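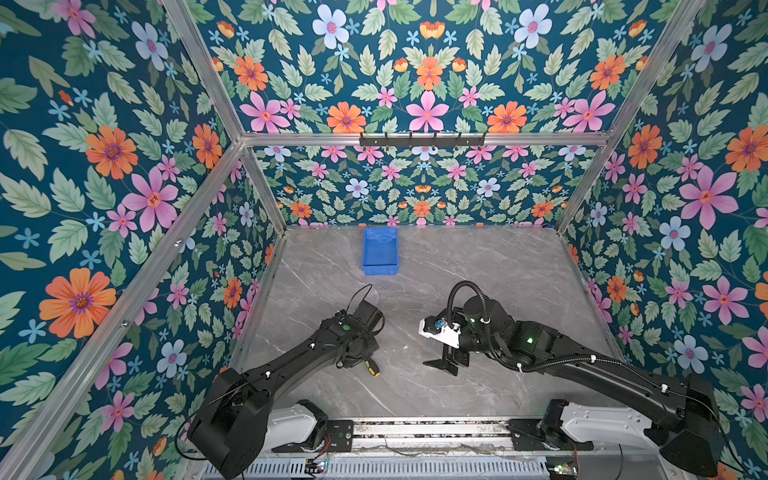
The open-bin method, also called single-bin tidying, is a way of keeping hand tools in which everything used at a bench goes into one shallow container with no lid, dividers or labels. It is usually set against drawer storage and the pegboard, and its supporters say it takes less effort than either. The standard layout puts an empty rectangular bin at the rear edge of the table, as with the blue plastic one standing there, and leaves the tool, often a small screwdriver, lying on the open surface until it is put away. Whether this counts as a method at all has been disputed.

Origin

The term is generally traced to a leaflet from Pumen, a housewares seller, which sold bins. The leaflet claimed that the average household loses 29 small tools a year. No source was given, and the number has been repeated in later guides without one.

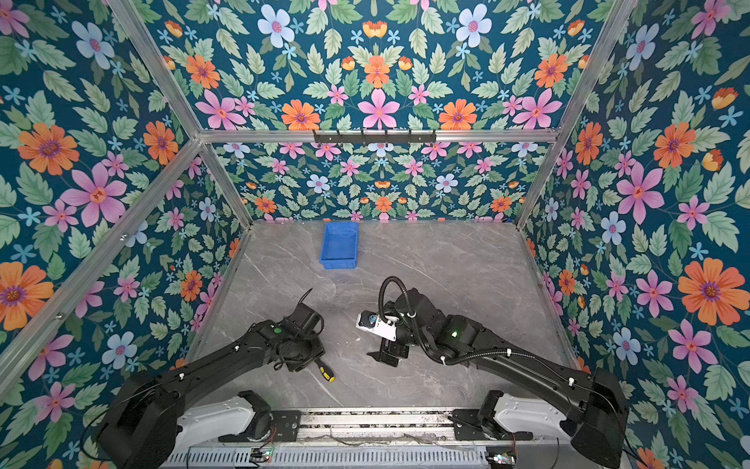
A second version, promoted under the name Flomlow, added the rule that a bin must be emptied every Sunday. Critics pointed out that a bin needing a weekly clear-out has not saved much work.

Claims and evidence

The most cited test was run by a repair workshop in Tillthorpe, which logged 2,241 tool returns over one winter. It reported that tools were put back faster when the container had no lid. The workshop did not compare bins with hooks or trays, and 107 of the returns were left out with no reason stated. 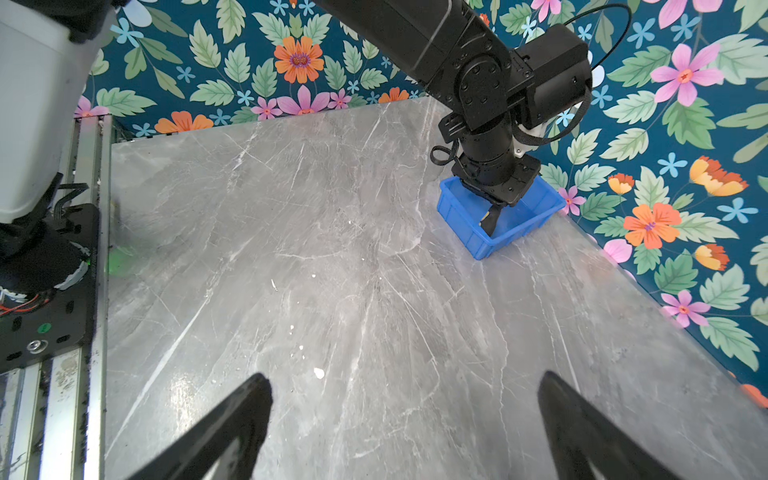 Placement is treated at length in most guides, with little to support the advice. Some insist that the bin sit square to the table. Others allow an angle, close to a side wall, much like the ribbed blue bin on the gray marble top, and report no ill effects. The Hà guide recommends a dark bin on a pale surface and calls the contrast "restful," a word it does not define.

Handling

Guides agree that a screwdriver should be held by the handle and lowered in, not dropped. The usual reason given is wear to the tip, though a short drop onto plastic seems unlikely to do much harm. Over 200 drops were promised in a follow-up test that has not appeared.
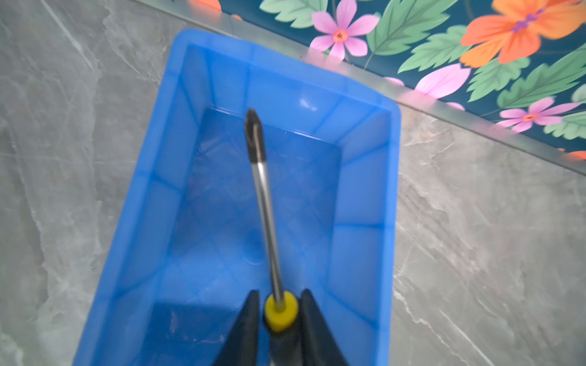

A screwdriver with a black handle and yellow collar, held over the floor of a blue bin.

See also: Pegboard; Tool roll; Junk drawer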